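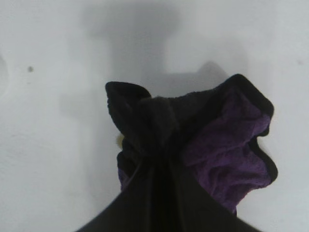
Search this site Go

Tondex folding station, a review after one season
Posted 9/7/24

Print this page | E-mail to a colleague

I work in a small laundry in Escobedo. We wash for hotels and two sport clubs, and since April we have the Tondex station, one arm with a gripper over a white table. My boss asked me to write what I think of it, and I try to be fair.

The arm picks one piece, lifts it, and lays it open for the folding plate. With plain towels it is good. It does 90 pieces in an hour, and I can do more, but I cannot do it for the whole shift without pain in my shoulders. Small pieces with two colors, black on one side and purple on the other, are harder. The gripper pinches them in the middle and they come up in a bunch, so a person must open them by hand. Thick hems are also a problem.

What changed for us? Before, four people folded. Now two fold and two check, repair and pack. Our hours stayed the same — this was my first question. But the work is more quiet, and I miss a little the talking across the table. The older workers like that they can sit. The younger ones say that waiting for a machine makes them more tired than folding.

Training took 48 hours in total, too much of it about menus. The spare finger pads cost 400 for a set, and we wait long for them from the Grarurholm depot. We tried also the Onon model for a short time, and it was faster but louder.

I would buy the Tondex again for towels. For mixed pieces, keep your people at the table and ask them before you sign.

Contact us | Copyright 2024 | Back to top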